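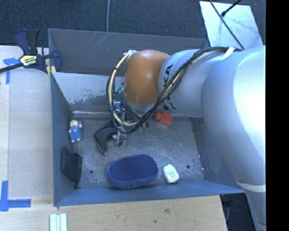

Grey metal bin with a few household things in it, November.

Thursday, evening

I have written nothing here for many days and now I must write a lot, so my tea will become cold again. The small things of the house are still my subject. I thought I would finish with them in one weekend. That was in the beginning of November, and now I am only at the second cupboard.

The metal bin pleases me more than I expected. It is scuffed on the floor and has light scratches on the back wall, and low on the inner panel there are dark marks where the surface is peeling. At first I wanted to say that such a thing should be painted. Now I think it is good as it is. In a nice basket I put things carefully and then I leave them there for two years. In an ugly metal bin I want to take them out again soon. The tall sides are useful also, nothing rolls away under the cooker.

My rule is that only a small number of things can go in at one time. I learned this by mistake. On the first evening I emptied the whole big kitchen drawer in one go, and afterwards I sat and looked at it and felt so tired that I made pancakes instead. Small amounts are better. I take a few things, I decide, and then I take a few more.

The drawer by the window is now ready. I kept the good tin opener and gave away the one that hurts the hand. I found three corks, the key of a padlock which we do not have any more, candles from two different birthdays, and the little brush for the coffee grinder that I have been looking for since spring. I was so happy about the brush that I went and cleaned the grinder at once, which was not in the plan. There were old grounds in every corner of it. The coffee this morning tasted the same as before, but I know that it is clean.

In the same drawer there was also the receipt for the grinder, folded very small. I bought it from Niltuder, the shop by the tram stop that closed. I had forgotten how much I paid. It says 261, and I remember telling my mother on the telephone that it was "something near 200". I suppose I believed it when I said it.

Helmi Laaksonen came at four and stayed until it was dark. She is much faster than me. She takes a thing, looks at it for one second and says yes or no. I asked her how she can know, and she answered that when she moved to the flat in Vevon Street she had only the boot of a small car and two trips, and after that it became easy. I do not think it would become easy for me. I would leave my clothes behind and fill the car with jars.

We did not agree about the jars. She says that a person who lives alone needs four. I have many more than this, and I make plum jam in September and it must go somewhere. In the end we agreed that jars without lids go to the glass collection and jars with lids can stay until next autumn. Then she tried all the lids, one after the other, and found that seven of them belong to no jar. I had not expected that the lids would be the problem. They are in a paper bag by the door now.

She also wanted me to throw away the kitchen scale, because it shows 300 grams when I put a half-kilo packet of sugar on it. But I know how wrong it is, so I can still use it – this I said, and she laughed so much that she had to sit down. Well, I put it in the bag for the repair café. If they cannot help, I will let it go. I have written this here so that I cannot pretend later that I did not promise.

The difficult part was the wooden spoon from my grandmother. It is burnt on one side and too short for any pot that I own. Helmi did not say yes or no to this one. She only put it back on the table and asked if there was any soup left. There was, the lentil one from yesterday, and we ate it with the dark bread from Van Acker, which was a little dry at the end but good when toasted. The spoon I have hung on the nail beside the calendar. It is not in a drawer, so it does not take any place in a drawer.

After she left I wiped the drawer with vinegar water and let it stand open on two chairs. I bought a tray for the cutlery last week from Fellis, and of course it is about one finger too wide. I measured it in the shop with my hand, and at home my hand was different. On Saturday I can change it, if I find the receipt. I looked in my coat and in the blue bag. Tomorrow I must look in the car.

Still to do:
The drawer under the oven (baking things, and I think also the warranty papers)
String, tape, and everything that is tied up with string and tape
The shelf with the vases. Ask my sister if she wants the green one before I give it away
Batteries to the collection point, they are in the soup bowl
New lining paper for the shelf, the plain kind, no flowers

I will not begin the shelf with the vases in the evening. Glass and tired hands do not go well together, I broke the small jug that way last winter and I am still sorry for it. Perhaps Sunday morning, with the radio, when the light comes in on that side.

It is now half past ten. The tea is cold, as I said. I will warm it up and drink it anyway.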